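List home | Threads | Previous | Next | Search archive | Log in

Re: [home-machines] So when does it do the dishes?
From: Polyxeni Konstantinidis
Monday, June 17, 2024
914 views | 4 replies | Share

Kang wrote:

> I have now watched three of these clips in a row and I want somebody
> to talk me down. My brother-in-law sent the latest one with the words
> "your job next." I run the packing bench at Grelletham. We put garden
> sundries in boxes. Is it my job next? Also, and more urgently, my
> kitchen is a disgrace and I would pay good money for a thing that
> clears the table. When can I have one? Before September would suit me,
> that's when the in-laws come.

Kang,

You may be the first person on this list to be afraid of a robot and try to order one in the same paragraph. I'll take the kitchen first.

You can't have one by September. You could have an arm by September, if you have the money and a very understanding spouse. What you'd get is an arm and a box of cables, and then you'd have a second thing in the kitchen that needed clearing up.

Clearing a table sounds like one job to you and me. To the arm it is a pile of little jobs, and every one of them has its own way of going wrong. It has to decide what counts as a thing and where the thing stops. It has to pick a spot to grab, close its fingers hard enough to hold on but not so hard that you need a new one, and get the whole business over to wherever it lives without clipping something on the way. Then it has to let go, and people forget about letting go. I have watched a gripper at Dritby hold a sponge over a bin with great tenderness until somebody hit the stop button.

And that's with the easy stuff. Look at the sort of table they practice on: 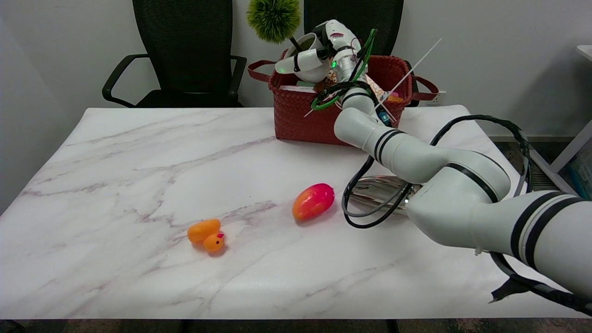
Toy duck, plastic fruit, and a basket that has most of the good spots taken.

My nephew could finish that off before his toast popped up, and he is five. But think about what's being asked. A duck has a head, so it's one shape from the side and another from above. The fruit is shiny, and shiny things put bright spots where a camera would prefer there weren't any. The basket is the part I'd worry about. Dropping a toy into an empty bin is a fair test for a beginner. Dropping one into a basket that already has a stick poking out and a spiky ball riding on top is more like my hall closet, and I can't do that reliably either.

Now your bench. At Clostadov, where I put in more years than I'll admit to on a public list, we brought in an arm to load trays. Same part every time, same way up, same place on the belt. It was very good at it. It never called in sick and it never once asked about my weekend. Then purchasing switched to a part with a slightly different lip, and I spent two days feeding trays by hand next to a machine that cost more than my house. The manual ran to 1587 pages. I looked up "lip." There was no entry.

So if Grelletham ever ships one item in one box forever, start worrying. As long as an order can be a trowel, a bag of bulbs and one of those windmills on a stick, I'd say you have some time. The hands are getting better, I'll give them that. Five fingers used to be a thing people only did for trade shows. I just wouldn't plan my retirement, or my in-laws, on it.

As for the kitchen, get a big basket. Put everything in it when you hear the car pull up. Put the basket in the bedroom and shut the door. I've used this system for years and it has needed no software updates.

If anyone else here has had one of these things running in a real house, with a real dog in it, please write in. I don't need the clip. I want to know what it dropped.

Polyxeni

Reply to list | Reply to sender | 4 replies in this thread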